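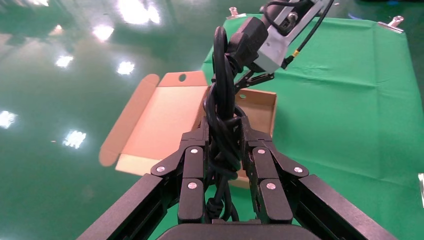

**Durkemmont, Feb 20, 2020** – We're pausing cable packing on our two-arm Kolier cells, and I'd like you to hear why from us at Plallunitz first. During a run of 534 packs, one arm let go late 3 times while the other was already pulling. Two cords came out with damaged plugs. No one got hurt, thank goodness!

Our Sheehan shop is rewriting the handoff so both arms stop if the pull gets too strong. We hope to restart in March – please hold your cable orders until we write again.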